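흰색

흰색은 눈에 보이는 빛의 여러 파장이 고르게 반사되어 우리 눈에 들어올 때 느껴지는 색이다. 검정, 회색과 함께 무채색에 속하며, 우리말에서는 하양, 하얀색, 백색이라는 이름으로도 두루 불린다. 눈과 소금, 쌀밥과 갓 삶아 넌 이불 홑청까지, 어린 시절의 기억을 가만히 더듬어 보면 흰색이 빠지는 장면을 찾기가 오히려 어려울 만큼 우리 곁에 오래 머물러 온 색이라 하겠다.

말의 갈래

한국어에는 흰색을 가리키는 말이 유난히 넉넉하다. ‘희다’와 ‘하얗다’가 기본이 되고, 여기에서 ‘새하얗다’, ‘희끄무레하다’, ‘희끗희끗하다’, ‘뽀얗다’ 같은 말이 가지를 친다. 할머니의 머리카락은 희끗희끗하고 아기의 볼은 뽀얗다고 하지, 이 둘을 바꾸어 말하면 어딘가 우스워진다. 새벽하늘이 부옇게 밝아 온다고 할 때의 ‘부옇다’도 넓게 보면 이 식구에 넣을 수 있다.
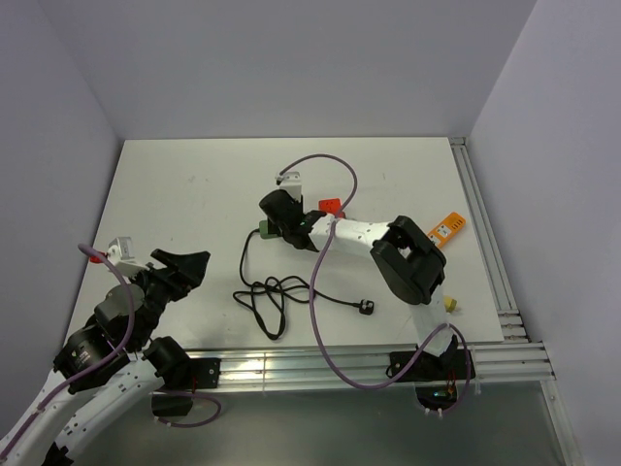
흰색은 혼자 있을 때보다 다른 색과 나란히 놓일 때 제 성질을 잘 드러낸다. 같은 종이라도 누런 장판 위에서는 푸르스름해 보이고, 눈밭에 내놓으면 금세 누르스름해 보이는데, 이는 우리 눈이 둘레의 색을 기준 삼아 밝기와 색조를 가늠하는 까닭이다. 연한 회보라색 벽에 둘러싸인 흰 상판도 이런 이웃 관계를 살펴보기에 좋고, 그 위로 검은 부분이 걸쳐 있으면 명암의 차이는 한층 또렷해진다. 화가들이 그늘진 눈을 그릴 때 파랑이나 보라를 슬쩍 섞는 것도 같은 이치에서 나온 솜씨이다.

안료와 염색

옛사람들은 백악과 조개껍데기 가루, 그리고 납을 삭혀 만든 연백을 흰 안료로 썼다. 연백은 덮는 힘이 좋아 오래 사랑받았으나 독성이 있어, 오늘날에는 이산화 타이타늄이 그 자리를 대신하는 경우가 많다. 천을 희게 하는 일은 더 품이 들었다. 잿물에 삶고 맑은 물에 헹구어 볕에 너는 일을 몇 번이고 되풀이해야 했으니, 흰옷 한 벌에 깃든 수고를 생각하면 절로 고개가 숙여진다.

상징

흰색의 뜻은 고장마다 다르다. 서양의 혼례복에서는 순결과 기쁨을, 한국의 전통 상복에서는 슬픔과 삼감을 나타내며, 아기의 배냇저고리에도 흰 천을 즐겨 썼다. 삶의 첫머리와 끝자락에 같은 색을 입혔다는 점이 무척 정답게 느껴진다.

같이 보기: 검정, 회색, 무채색, 백자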